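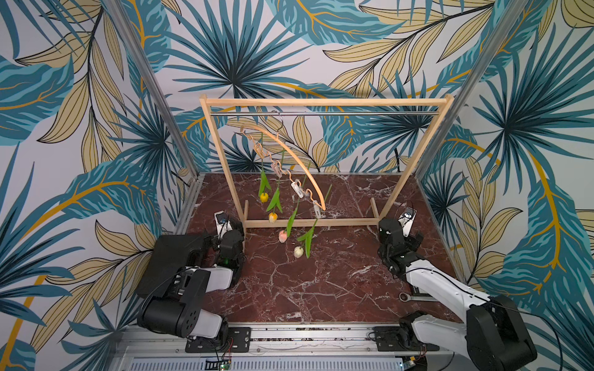
Budget requests for the second two-arm bench are due by December 2, 2022, and the bench group would like everyone who plans to use it to read this item before sending in a list. The first bench was bought in pieces, over most of a year, from whatever money was left at the end of each month. It does its job, but the spending was hard to follow and several things were ordered twice. The next one will be planned as a single purchase. The tulip work is a fair guide to what a bench has to hold: two arms on one rail along the front edge, a rack toward the back, and between them enough tabletop for both grippers to get at four flowers hung upside down from clips. Most of the cost questions below come out of that layout.

The arms are the largest line. We have two written quotes for a matched pair, one from Molix at $3,545 and one from Grira at $3,209. Both include mounting plates and power supplies. The Grira price does not include fingers for the grippers, and the Molix price does. Kirsty Geddes has asked both firms to quote again with the same parts list so that we are comparing the same thing. Until those come back, please use the higher figure in any request that mentions arms. It is easier to give money back than to ask for more in February.

The rail is a smaller cost that we got wrong last time. We bought a length that fit the table and then found that the arms needed to sit farther apart for some jobs and closer together for others. The hanging work wants them fairly wide, so that one can come in from each side of the rack. Folding wants them closer. A rail with movable plates costs more than fixed plates, but we paid for fixed plates first and then paid for the rail, so the cheap choice was the expensive one. The new request has the rail in it from the beginning.

Fingers need their own line. On the first bench they were charged to "other parts," along with tape, screws and glue, and by summer that line was overspent with no clear record of why. Soft stems and thin clips wear on a finger in a different way than wooden blocks do, and people want different shapes for different jobs. Omolara Obi has gone through the old orders and suggests 16 fingers for the first year of the new bench. That covers both arms and leaves spares. If your work calls for a special shape, say so now and attach a drawing if you have one.

Please also think about the things the arms will handle. These are cheap one at a time and they add up. A clothes rack, a hanger and a set of clips are a one-time purchase. Cut flowers are not. Anyone planning work with plants or food should budget for replacements through the whole project, including the weeks spent on setup, when most of the damage gets done. Last spring we allowed for flowers only during the weeks of real runs, and the setup weeks were paid for out of the cable budget. Fan, our usual order system, now has a separate code for supplies that get used up. Use that code for flowers, fruit, paper and anything else that will not last until the end of the job.

On cables and small electronics, the request will include one spare of every cable that runs along an arm. We will not be buying spares for circuit boards in advance. The boards have been easy to get and the kinds we use keep changing. If the wait for boards gets longer we will look at this again.

Tables came up at the last meeting and took longer than expected. Some people would like a plain white top for the new bench, and some would like the same dark marble look as the one we have. The price is close enough that it should not decide the matter. What does matter is that the top is flat, that the rail can be fixed along the front edge without drilling through anything else, and that it can be wiped down after plant work. The posts at the corners should also be part of the table order. Buying them later meant a second delivery charge, and the holes did not line up.

Wall covering is in the plan too. The palm leaf wallpaper has gone over well with the people who use the bench, and a few of you have asked for a second pattern for the new one. Wallpaper is a small expense and will be approved as long as it is listed. Please do not buy it yourselves and send in the receipt.

Tools are the last of the small lines. There is one small wrench that fits the mounting bolts, and it gets carried from bench to desk and back again. The new bench will have its own, and so will the old one. Kirsty has put in for three so that there is one in the drawer.

Training time does not show up on an invoice, but it belongs in the plan. Setting up the first bench took staff hours that were never written down, and when Lesavley's finance office asked what the bench had cost, we could only give them the price of the parts. For the new bench, anyone who spends time on assembly, wiring or testing should log it in Fan under the bench code. This includes short jobs. Moving a plate along the rail and checking both arms afterward is work, and it should be counted with the rest.

We also need to settle who gets the bench first. The plan is to leave the hanging and drying jobs where they are and give the new bench to the folding group for its first stretch. Moving a job that is already set up costs time and usually breaks something. If you think your work should go ahead of folding, write to Omolara with the reason and the length of time you need. She will put the schedule together once the arm order is placed.

Some things are not in this request: a third arm, a moving base, and a larger room. All of them were suggested, and all of them are worth talking about, but they belong with next year's planning.

To send in a list, use the short form in Fan. Give the item, the number you want, the supplier if you know it, and the date by which you need it. If the item replaces something on the first bench, say what is wrong with the old one – worn, lost, wrong size. Questions about quotes go to Kirsty Geddes, and questions about fingers, supplies or the schedule go to Omolara Obi.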